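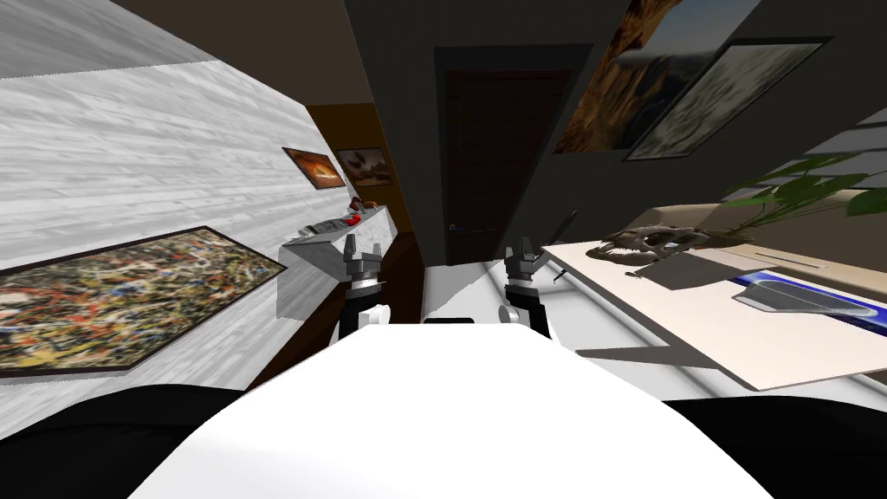

Concrete doesn't dry, it cures, and Svend Eskildsen must have told me so three times before I'd finished my coffee. Fine, Svend! But I was standing on the new slab of my garage in Brurkthorpe on a Thursday morning, it was gray, it was hard, and I wanted to park on it.

You wait, he said. So I waited (badly).

I'd always figured a slab was the easy part of a build. You order a truck, somebody pushes the stuff flat, you go inside. Then I got the quote from Durkent, and half the lines were for things that happen before and after the pour: gravel, compacting, a vapor barrier, saw cuts, wet burlap. Burlap! I called to ask if that one was a typo and got a fairly patient lecture on why you keep a slab damp for the first week.

The saw cuts bothered me more. Why would anyone cut grooves into a perfectly good floor? Panagiotis Karagiannis, who poured mine, says every slab cracks as it shrinks and the grooves just tell it where. He's done 93 garages and has yet to see one that didn't.

Mine has a crack now, right down in the groove by the side door, thin as a pencil line. I'm weirdly proud of it. The car went in the last week of April, and the snow shovels are still on the porch.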